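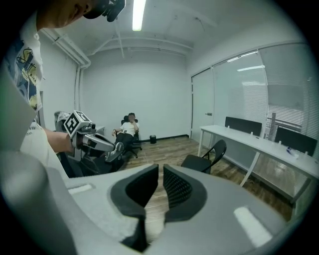 Chapter 4
Floors, Rooms and the Sound of Footsteps

4.1 Why a floor makes noise

When people complain about noise in a house, they speak first about the neighbors' music or about the street. But if you ask them to keep a diary for a few weeks, another sound appears on almost every page. It is the sound of feet. Someone walks to the kitchen at night, a child jumps from a bed, a chair is pulled back from a table. Each of these events puts energy into the floor, and the floor gives a part of it to the room below.

In Chapter 3 we looked at sound which travels through the air and meets a wall. Now we take the other case, in which the building itself is struck. We call this impact sound. The difference is important, and students often mix the two. A heavy concrete floor can stop voices very well and still carry the click of a hard heel into the bedroom underneath.

Take a house in Derkau, built with wooden beams and boards nailed directly on them. The ceiling of the lower room hangs from the same beams. In such a floor there is a solid path from the shoe to the ceiling, and nothing soft on the way. The owner, Geert Maes, put thick mineral wool between the beams and was disappointed. Voices became weaker, but the footsteps stayed almost as they were. The wool was in the air space, and the vibration was going through the wood.

4.2 Two kinds of footstep

A footstep is really two sounds. The first comes from the contact of the heel with the surface. It is short and sharp, and it contains many high frequencies, sometimes up to 4000 Hz when the shoe and the floor are both hard. The second comes from the weight of the body which moves onto the floor. This one is low, often below 200 Hz, and we hear it as a dull thump.

A carpet works well against the first sound. The heel sinks into the fibers, the contact takes more time, and the high frequencies disappear. Against the second sound a carpet does very little, as the weight of the person is the same. This explains a complaint that every building adviser knows: the family upstairs has bought an expensive carpet, and the family downstairs still hears "elephants."

For the low sound we must change the floor itself. We can make it heavier, we can make it stiffer, or we can separate the walking surface from the beams with a soft layer. The last method is called a floating floor, and section 4.4 is given to it — please do not skip the part on edges, where most mistakes are made.

4.3 What you will learn in this chapter

We start with the simple model of a mass on a spring, which you know from physics lessons. Then we use it for the old school building in Vanhove, where 139 square meters of classroom floor were rebuilt in June, during a school break. At the end of the chapter you will calculate the resonance frequency of a floating floor and decide if it is low enough.

Before you continue, do this small exercise at home. Walk across a room in socks, then in hard shoes, while another person listens in the room below. Change places and repeat. Write down which sound was louder, but also which one was more annoying. The answers are often different, and we come back to them in section 4.6.

Key words: impact sound, airborne sound, floating floor, resonance, soft layer

We use cookies to remember your reading position. By continuing you accept our cookie policy. [Accept] [Settings]

Comments (3)

Kallenura
Very clear, thank you. Is the answer to the exercise in 4.6 or in the appendix? I can find only the table.

oldbeams
We have the same problem as in the Derkau house. Wool between the beams, and I still hear every step from above. I will read 4.4 before I spend more money.

Jirkaron
Small correction for 4.2: the thump depends also on how a person walks, and the weight alone does not decide it. My daughter is louder than I am.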